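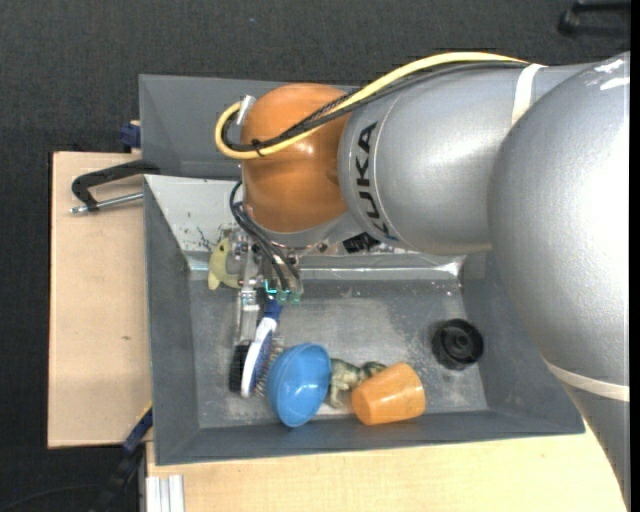

Revisión previa al partido – cancha de baloncesto, pabellón Jullalgate

1. Aros y redes. Correcto. La red del fondo norte tiene un nudo suelto; cambiar antes de diciembre.

2. Protecciones de los postes. Falta un cierre en el lado de la mesa.

3. Parqué. Dos lamas levantadas junto a la línea de fondo – repasar.

4. Marcador y reloj de posesión Vondel. Correcto. Bocina probada a las 18:30.

5. Salidas de emergencia. Libres. Aforo de grada: unas 2000 personas.

6. Botiquín y camilla. Faltan vendas elásticas.

7. Banquillos. Pendiente de fijar el visitante.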